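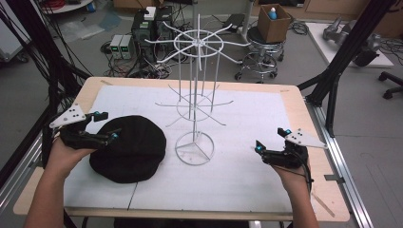 Secção 4. Montagem e carga do expositor de bonés Stollside

4.1 Antes de começar

Esta secção explica como preparar o expositor giratório de arame para balcão e como colocar nele os bonés e as boinas. A montagem do poste central está na secção 3. Se o poste ainda mexe dentro da base, volte primeiro a essa secção.

Cubra o tampo da mesa com papel branco limpo. Uma folha só pode não chegar; neste caso junte duas e prenda os cantos com fita. O papel protege a pintura branca dos arames e também os tecidos escuros, que apanham pó com muita facilidade.

NOTA: Não use papel de jornal. A tinta passa para os forros claros.

4.2 Verificar a estrutura

1. Coloque o expositor de pé no centro da mesa, apoiado no anel da base.
2. Empurre levemente o topo com um dedo. O anel deve ficar assente em toda a volta.
3. Controle os raios da base, um por um, no ponto onde encontram o cubo central.
4. Rode o nível superior uma volta completa. Se ouvir um ruído de raspar, afrouxe o parafuso do cubo um quarto de volta e repita.
5. Passe um pano seco em todos os braços, do centro para fora.

CUIDADO: Os braços do nível superior são compridos e ficam à altura da cara de uma pessoa sentada. Trabalhe de pé.

4.3 Preparar o boné

1. Pouse o boné no papel, ao lado do expositor, com a copa para cima.
2. Abra a copa com as duas mãos. Nos modelos macios, como a boina de ardina, o tecido junta-se atrás e é preciso puxá-lo devagar.
3. Retire os fios soltos e o pó com o rolo adesivo.
4. Meta a etiqueta de preço para dentro da fita interior.

4.4 Pendurar

1. Comece pelo nível superior.
2. Segure o boné pelos dois lados e leve-o até ao braço. Não o segure pela pala.
3. Apoie a parte de trás da fita interior na ponta do braço e deixe o peso descer sozinho.
4. Coloque o boné seguinte no braço oposto, para o expositor não se inclinar.
5. Quando o nível superior estiver completo, passe para o inferior. Este tem os braços direitos e serve melhor para modelos leves.

CUIDADO: Não dobre os braços para ganhar espaço. A pintura abre na curva e o arame começa a oxidar.

NOTA: Os modelos Dendaden com forro grosso devem ficar sempre no nível superior. No inferior a copa toca no braço vizinho e perde a forma.

4.5 Limpeza

Limpe o expositor a cada 14 dias com pano húmido e seque logo a seguir. Para retoques de pintura peça a caneta branca, referência 881.

Texto revisto por Marlene Cormier, 15/12/2024.

Documentos relacionados
Secção 3. Montagem do poste central
Secção 5. Etiquetas e porta-preços
Expositor de parede Lemaire: guia rápido
Vutdale: tabela de peças de substituição
Como guardar bonés de lã no verão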